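How to dry washing indoors without living in a swamp

June 2024
By the Fostbridge Home Notes desk

Drying clothes indoors is what most of us do for two-thirds of the year while telling visitors we mostly use the line. The method below has been worked out over several winters in a first-floor flat in Mandham with one decent radiator and a bathroom fan that makes a noise like a distant moped. It won't make the washing dry itself. It will get you to the end of a wet week with towels that smell of towel.

What you need

An airer with proper gaps between the rails. The Kandomham folding one is fine, provided you open it with your fingers well clear of the hinge, a lesson I was happy to learn only twice.
A fan, any fan.
A handful of hangers.
A window that opens.
A door that shuts.

Step one: wash less at once

A full drum feels efficient and it is, right up to the moment you have to find somewhere to put it all. Do one load, dry one load. If you wash everything you own on Sunday you will spend until Thursday ducking under shirts, and by then half of them will need washing again on grounds of smell.

Keep heavy things together and light things together. Jeans in with shirts means the shirts are done by bedtime and the jeans sit there sulking into the middle of the week, taking up the good rails.

Step two: spin it again

Most of the drying happens in the machine, if you let it. When the cycle ends, run the spin once more on its own. Ours goes round for 8 minutes and I use the time to look for the pegs. Try it with a load of towels and you may be surprised by how much water they were still keeping to themselves.

Leave out anything wool, anything with beads on it, and anything you would be upset to see come out shaped like a baguette.

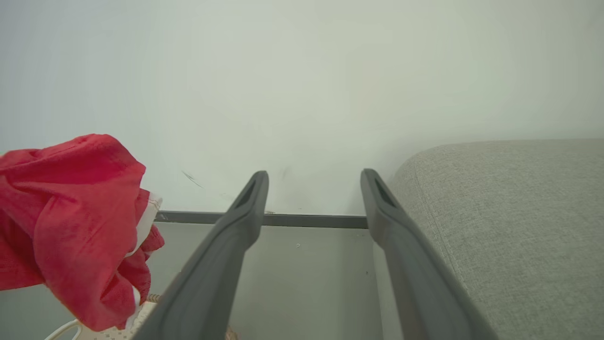
Once the drum stops, get everything out straight away. Wet clothes left in a closed machine go sour faster than milk, and the only cure is to wash them again, which puts you back at step one in a worse mood. If you know you'll be out, use the delay timer, or ask somebody else in the house and then check whether they did it.

Shake each thing hard before you hang it. Two good snaps will do for a shirt. It takes the worst of the creases out and opens up the fabric, and it's a cheap way to get rid of whatever sort of day you have had.

Step three: pick one room and commit

The common mistake is to spread washing through the whole house, a sock on every radiator, as if decorating for a very sad festival. All that does is make every room slightly damp. Choose one room, put the lot in there and shut the door.

A spare room is best. If you haven't got one, the sitting room will have to do, and you'll just have to watch television past the pillowcases. Pull the airer well out from the wall, a good arm's length if you can spare it. Air has to get round the back, and a wall that spends the winter behind wet jeans will sooner or later grow something. Keep it off the furniture as well. The arm of a sofa looks like a natural home for a damp jumper and it isn't one.

Open the window a little at the top. Yes, in February. You're trying to get the water out of the building, and it won't go by itself.
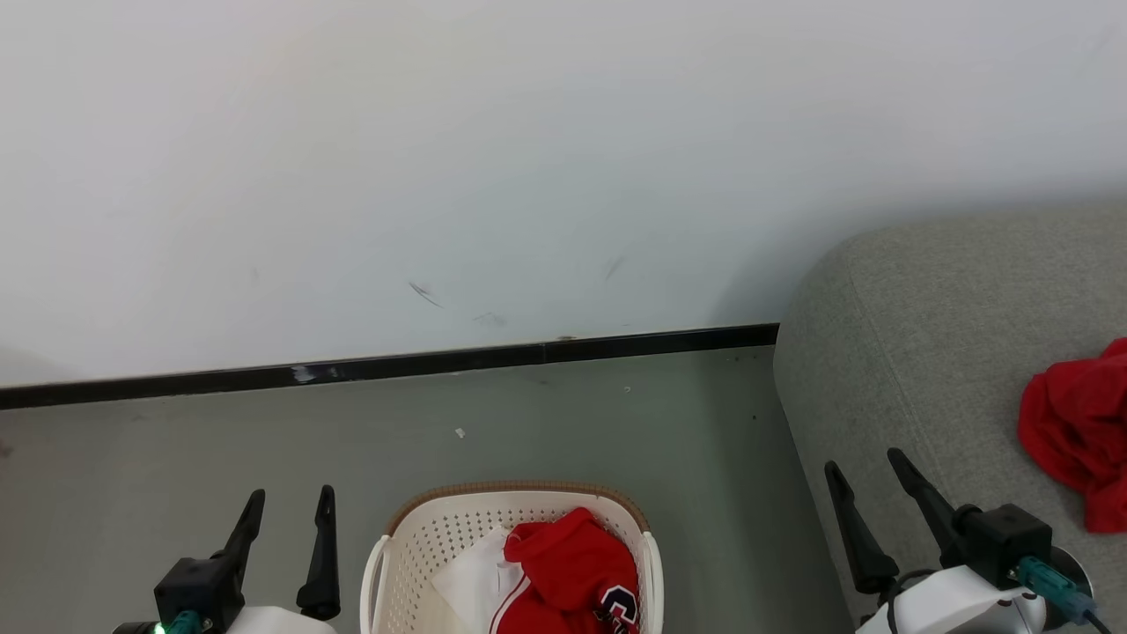 One reader in Mandham wrote in to say that all of this was rubbish, that she had dried clothes over a bath for years with the window shut and never had a spot of mould, and that people who open windows in winter deserve their gas bills. She then added that her bathroom paper had started to come away at the corners, but put that down to cheap paste. I pass it on without comment, except that I would give the paste a second chance.

Her point about the bath is a good one, though. A rail over the tub with the fan going and the door closed is as good as any spare room, until someone wants a bath.

Step four: hang it like you mean it

Leave a gap between things. If two sleeves are touching, neither is drying. Put the long items on the outside rails and the small ones in the middle, where they would otherwise be forgotten. Hang trousers by the hems. Put shirts on hangers and hook them over the end of the airer, and you can skip most of the ironing, or go on skipping it with a clearer conscience.

Thick seams and waistbands are always last. Turn pockets out. Turn hoods inside out. Halfway through, go round and flip everything over, including the things you are sure don't need it.

Step five: fleece, towels and other sponges

Fleece is the easy one. It holds very little water after a good spin, so a throw will often dry in an evening over two rails. Keep it well away from direct heat, skip the fabric softener, and wash it apart from the towels unless you like picking fluff off things. 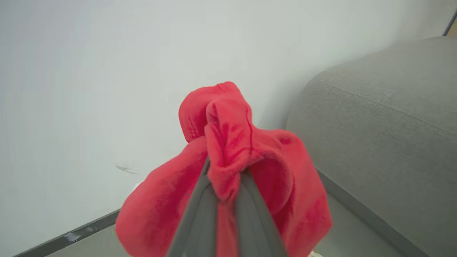 Towels are another matter. They need the most room and the most moving air, so point the fan straight at them. A small fan costs very little to run next to a tumble dryer, and it does more good than turning the heating up, which mainly produces a warm swamp in place of a cold one.

Bed sheets go over the top of an open door if you've run out of everything else. Wipe the top of the door first. I'd suggest wiping it even if you don't plan to hang anything there, having now seen ours.

If it still smells

Then it took too long. Wash it again on a hotter setting if the label allows, with less powder than you think, and give it more space next time. And clean the rubber seal on the machine door while you are down there. Take a cloth you don't love.

Last updated: February 2025

Contact us | © Fostbridge Home Notes | Back to top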